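Promgate Community Help - Household and Storage

Cleaning and reusing a shallow white plastic tray

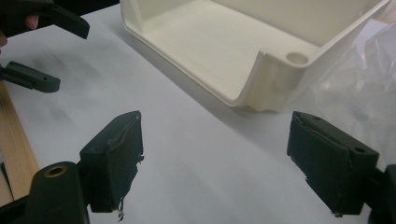 Vol. 4, No. 289

Print this page | E-mail this page

Question

Our office recently received a number of shallow trays from a supply closet that was being cleared. They are rectangular, off-white plastic, with rounded inside corners and a raised rim. Near one front corner there is a round post with a hollow hole, molded as part of the rim. We wish to use the trays in desk drawers for pens, clips and labels. Two matters require advice. First, what is the correct method of cleaning them without dulling the surface? Second, does the round hole serve a purpose, and may it be cut away if the tray does not fit the drawer?

Answer 1

Wash the tray by hand in warm water with a small amount of dish soap and a soft cloth. Scouring pads and abrasive powders should not be used, as they leave fine scratches that hold dirt. For ink marks, apply rubbing alcohol to a hidden spot first and wait several minutes before treating the rest. The creamy tone may simply be the original color of the plastic, and repeated bleaching is not recommended. Dry the rim and the inside of the hole with a cotton swab before the tray is returned to a drawer.

Regarding the hole, molded posts of this type are often intended to receive a peg or the foot of a second tray. Without a part number it is not possible to say which applies. The Zirkance parts list, revised in August, has 1,042 entries and may be searched by outside dimensions.

Answer 2

Just use dish soap. Ours have been fine.

Answer 3

Members are advised against cutting the post. It is part of the rim, and a cut at that point may start a crack along the wall. Measure the drawer at its narrowest point, including the runners, before deciding that the tray will not fit - many drawers are narrower at the back. If it remains too large, a Maddocks adjustable divider is a better choice. A thin drawer liner will keep the tray from sliding. See also Help Topic 807, Lining Shallow Drawers.

Last updated: 12/19/25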